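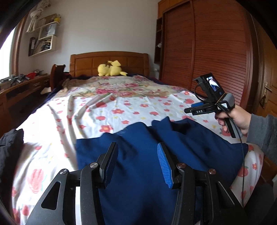

Families wait for the road to Burnalport

The people of the lower district left their homes seventeen weeks ago, when the fighting came over the river. Now the government says they can go back. Rónán Ní Chonaill, who coordinates relief for the displaced families at the Jelline camp, is not so sure that everybody is ready.

"On the list we have 831 families," he told me on Wednesday, in the small office beside the camp gate. "The ministry asks me each morning how many will go. I ask the ministry if the water is running. So we both wait for an answer."

The plan foresees that ten buses leave every day, with soldiers at the front and at the back. Each family shall receive flour, oil and a payment of 300 on arrival. Mr Ní Chonaill finds the amount too low. "A door costs more than that," he said. "Many houses have no door now."

I asked him whether people are afraid of the army or of the armed groups. He thought for a while before he answered. "They are afraid of the night. In the daytime there is a checkpoint and an officer who knows your name. At night the officer goes inside."

He does not blame the soldiers for this. Two of the checkpoints, he told me, were attacked in July, and the men posted there are very young. But he wants a written promise that the road will stay open after the buses have gone. "If something happens, they must be able to come out again. The last time they walked for three days -- some with their grandparents on a cart."

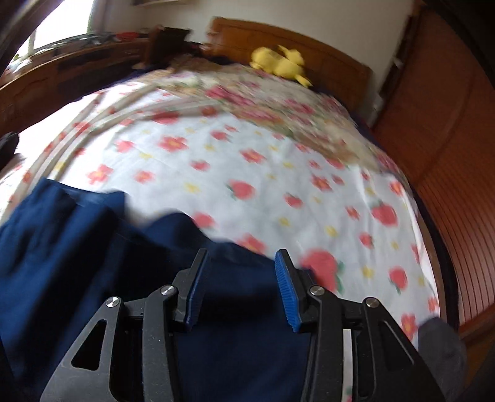 Who goes first

The first buses are meant for the village of Song, where the damage was light. Families from Flalent come last, and some of them have already complained. Mr Ní Chonaill understands them, but he will not change the order. "In Flalent the school is still full of sandbags. Where will the teacher sit?"

He also insists that no one is put on a bus against their wish. An official from the capital had suggested to close the kitchen at the end of the month. "I told him, then you come and close it yourself, at lunch time." The kitchen remains open, at least for now, and the official has promised to telephone again.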